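Brovton Hall Users' Group
Minutes of the March meeting, held in the small room, 7.30 pm

Present: Solange Paquette (chair), Joris Wuyts, Océane Nguyen, Maëlle Arsenault
Apologies: Gaspard Gilbert

1. Minutes of the last meeting
Agreed, with one correction. The key deposit was for the Foley Room and should not have been listed under the kitchen.

2. Tables
The light wood-grain tables are to stay in the small room. Joris has asked again that they are not dragged through to the Foley Room, as the door plate is already bent. Hot drinks to go on a mat. Océane reported a ring mark on one table that did not come out with washing-up liquid. She will try again before we spend anything on it.

3. Plates
Maëlle would like to keep the round white plates, the frosted see-through sort, for holding small things on the tables during sessions. Pens roll off otherwise. 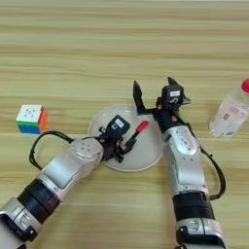
Solange asked whether they would still be used for food. It was agreed that they would not, and that the ones used for pens will be kept on the shelf by the window — the kitchen has its own. Maëlle to put a label on the shelf.

4. Money
The balance stands at 805. The hire fee from the Vindton group has not come in. Joris to write to them. We had hoped to reach 1000 before ordering new chairs, so the chairs are held over to the next meeting.

5. Cupboard
Océane and Joris sorted the cupboard last month. Three boxes went to the Rinine sale and the rest is back on the shelves. The paper trimmer is still missing. Gaspard may have it at home and Solange will ask him.

6. Leaving the small room
There was some discussion about things being left out at the end of the evening. Users should clear their own table before handing the key back. A short list will go up by the door.

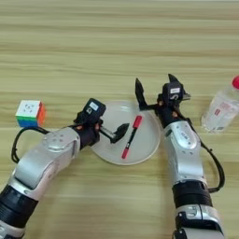
Small items

Marker pens: caps on, then back on the plate. Dried-out ones in the bin, please, and tell Maëlle so she can buy more.
Puzzles and cubes: back in the games box, solved or not.
Drinks bottles: take them home. Anything left overnight will be emptied and recycled.

7. Any other business
The radiator under the window is still knocking. Joris to ring the plumber.

Meeting closed at 8.50 pm.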